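### 4.2 Print leftovers in the household sample

Coding followed the scheme in section 3. Each household kept a paper log of every printed item that came in the door or got bought, and what happened to it. 209 households in Virnell and Stidurholm finished the full log. Stidurholm logs were longer on the whole, more free text, harder to code. We kept both towns in one pool for this section and split them in 4.4.

"Leftover" means any printed item still in the home 58 days after it was logged. The cutoff comes from Gunawardena's bin schedule, two full paper pickups plus a few days of slack. A shorter cutoff was tried first. It caught too many things people were plainly still reading, so dropped.

Main result first. Catalogs leave the home fast. Magazines do not. Flat packets (seed packets, sample packets, sewing patterns in sleeves) stay longest of all, often past the end of the study, and people rarely list them as clutter even when asked directly. Of the 557 items coded as leftover, most were magazines or flat packets, with church and school newsletters well behind. Newspapers hardly show up. Several homes use them up for other jobs: lining drawers, wrapping glass, starting the stove.

Color came up more than we expected. The log had no question on it. Still, people wrote things like "the yellow one from the garden place" or "that loud pink thing" in the title field, where we had asked for a title. Dela Peña recoded these by hand. Bright covers got named by color, dull covers by title or by sender. See Figure 6 for the sort of cover meant by "bright" in the coding guide. 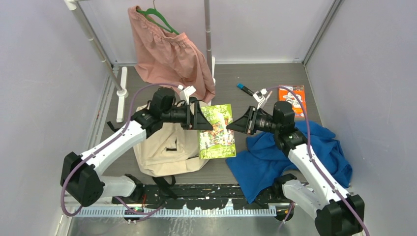
**Figure 6.** Bright-cover class: lime-green printed item, magazine or flat packet, with multicolor picture area.

Whether a bright cover makes a thing stay longer is a seperate matter. In the pooled data there is a small gap in that direction. It mostly goes away once item type is held fixed, because seed packets are nearly all bright and nearly all kept. Among magazines only, no clear gap. We would not lean on this either way. A sample built for the question would need pairs of the same issue with two covers, and no publisher we wrote to prints those in our area.

Where things end up matters more. Items first put down in a kitchen were gone soonest, either tossed or moved. Items put down in a hallway stayed. Bedrooms in between, with a long tail: one Stidurholm home had a run of knitting monthlies under a bed going back to before the owner moved in, came with the house. Those were left out of the count since they were never logged as arriving. Same rule for anything inherited.

Reasons for keeping, from the exit interviews (full wording in Appendix B):

- "might need it," by far the most common
- a recipe or pattern in it, page not marked
- belongs to someone else
- did not know it was there

The second one deserves a note. When the interviewer asked to see the recipe, many people could not find it in the issue they had kept. A few found it in a different issue. Nobody threw the first one out after that. Samarakoon reads this as keeping by habit, with the recipe brought in later as a reason; Dela Peña thinks the recipe was real and memory for which issue is just poor. The interviews can't settle it. Both readings fit.

Limits. Logs are self-kept and people forget, more so in December, when the mail is heavy and guests are in the house. Three homes clearly filled in several weeks at one sitting (same pen, same slant, times rounded to the hour). We kept them after checking that dropping them changed nothing in the tables. Renters are thin in the sample. So are homes with small children, where printed matter has a rather differnt life span. The Wiveck pilot had more of both, but it used an older log sheet without the location field and can't be merged. Pilot counts are given in Appendix C only.

Next section takes the same items by sender.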